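Kultside Residents' Laundry Group
Minutes, visit to the Erkik workshop, 5/25/24

Present: Lenni Oksanen (chair), Abilio Bustamante, Trí Trương (minutes). Host: Aurelio Quintana, Erkik.
Apologies: Valeriano Sepúlveda.

1. Shirt on the round table

Minutes from February were agreed. Mr. Quintana said the hand-held grippers record how people handle clothes, so that a robot can be taught later. Mr. Bustamante asked how much later. No date given.
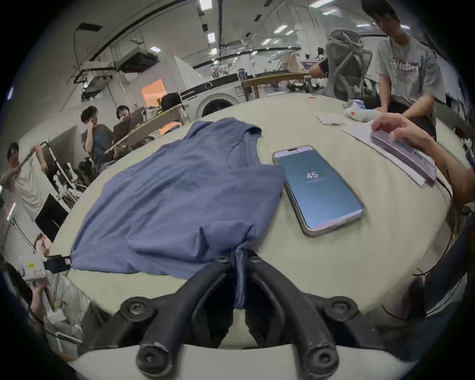

Page last changed: 5/25/24, 493 views

Mr. Oksanen noted that a person was doing the work in every demonstration. A blue T-shirt was gripped at the hem. He could do that now, he said, with fingers. 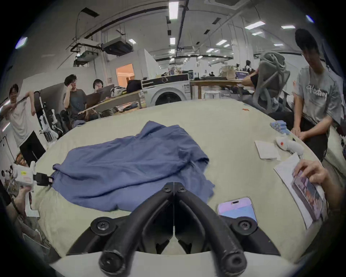

2. Two grippers, one cloth

We moved to the green table by the washing machine. Mr. Bustamante wanted to know if anything would be taken out of the machine by robot. Not at this visit.

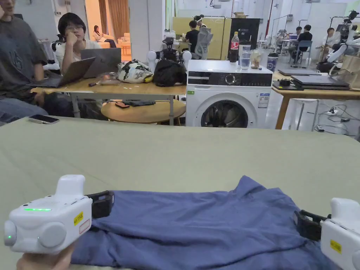
Grippers either side of the cloth, green table.

Mr. Quintana said lifting is harder than it looks, as cloth never lies the same way twice. Accepted, though we felt this was an argument for waiting.

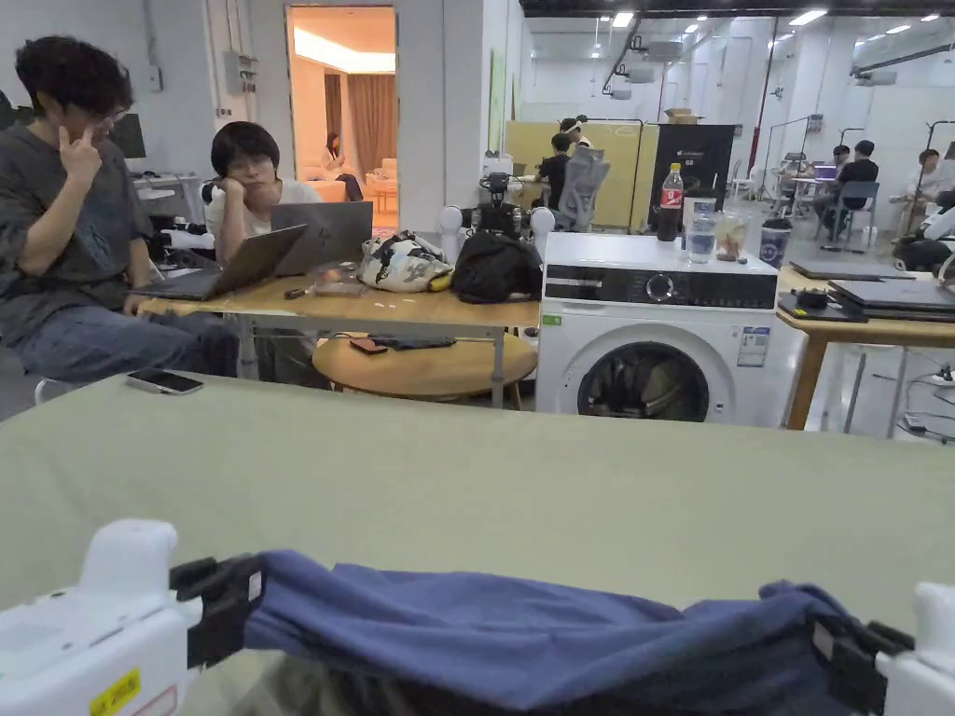

Reading time: 2 minutes

3. Price and decision

Lallum, the folding unit on offer, would need a 13-month contract. No figure for shirts per hour was available. Mr. Oksanen will not sign without one. Trí Trương to ask Alcaraz what they pay for theirs.

Decision put off. Vote: 2 in favor of putting off, one abstaining.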